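Plernevard
21 June 2025

1/ People keep asking me if a robot can do the laundry yet. I spent the morning at Workham looking at cloth handling, so I'll put my notes in one thread.

2/ Short version: parts of it, slowly, with someone standing by. Folding a pile of mixed clothes in a real house is still a long way off for most people.

3/ Cloth is hard for a machine. A box has the same shape every time you pick it up. A striped cloth has a new shape every time you let go of it.

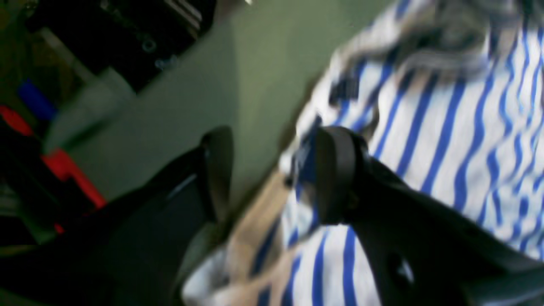

Two fingers is also not much to work with. When I fold a towel I use both hands, my chin and sometimes the edge of the table. I don't think about any of it.

4/ The steps people lump together as "folding":
– find an edge or a corner
– get hold of one layer and leave the one under it
– lift without dragging the rest along
– lay it down flat

5/ The second one is where I'd look first in any demo. A pinch on a bunched-up bit of fabric counts as a grasp, but you can't fold from it very well. Blue stripes on white make this easier to judge by eye, as you can follow the lines and see where the cloth has turned.

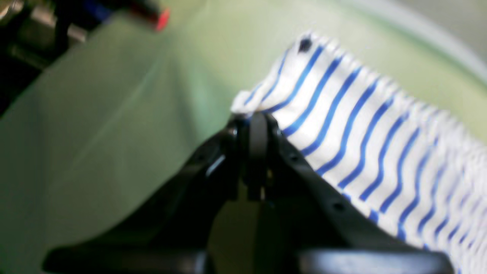 6/ What about shop floors? Better odds there. Same item all day, same table, same light. Sitthichai, who I swap notes with on here, runs a small linen service and would take a machine that only did napkins.

7/ My own test for a home machine is dull. Can it do 3 loads a week, put up with a sock in the wrong pile, and be left alone for 90 minutes? I haven't seen one I'd leave alone for that long.

8/ Speed matters less than people think. If it works while I'm out, I don't care if a shirt takes 4 minutes. I care if I come home to a shirt on the floor.
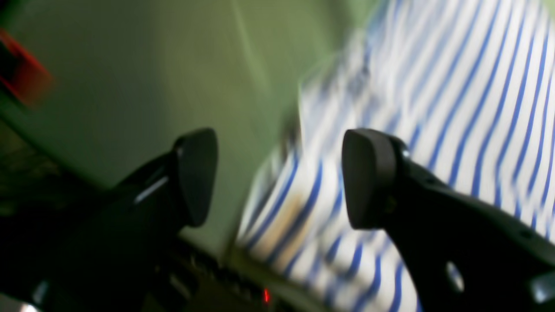

9/ Other chores, my guesses. Vacuuming: mostly done, apart from stairs. Loading a dishwasher: closer than laundry, plates hold their shape. Making a bed: further off, it's a very big piece of cloth and you have to walk around it.

10/ Someone asked if they should wait before buying a new dryer. No. Buy the dryer.

11/ I'm at Pallano later in June to look at bin picking and will post notes from there too. Replies are open if you fold things for a living, I'd like to hear which items you'd hand over first.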